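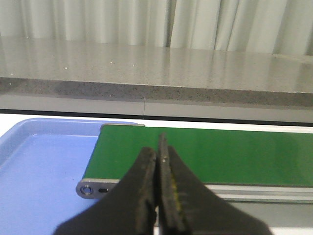

The gripper over the green conveyor belt, with the blue tray to the left. Photo: Prendeo

Packaging firm shows sorting cell to Rakutcombe visitors

Rakutcombe residents got a close look at a robot arm this June, when the packaging firm Pesisen opened its training rooms for an afternoon. The demonstration was put on with Prendeo, a small company that sets up handling cells for short production runs.

The cell on show is meant for parts that come in mixed batches. A short belt carries them past the arm, which uses a gripper with two black fingers to pick them up. A shallow plastic tray stands next to the belt. Visitors could follow the view from a small camera on the wrist of the arm on a screen by the door.

Kinga Katona, who led the demonstration for Prendeo, said the camera view helps new operators understand why a pick goes wrong.

"From the side it often looks fine," she said. "From the wrist you see that the part is turned a little, or that the fingers closed too early."

Groups were let in every 20 minutes, starting at 2 p.m. Children were allowed to press the start button on the control box, and there was a line for that most of the afternoon. Several people asked about jobs. Pesisen said it has no plans to cut staff and wants to train nine of its packers to run the cells themselves.

The first parts to be handled this way will be hinge caps for Rácz, a furniture maker that has bought from Pesisen for years. One order comes to 3415 pieces in mixed sizes, and they are now sorted by hand at a bench. Katona said the slow part is changing from one size to the next – the finger pads may have to be swapped, and the arm needs a test run each time.

Pesisen plans a second open afternoon in the fall. Schools that want to bring a class can sign up at the front office or call extension 2812.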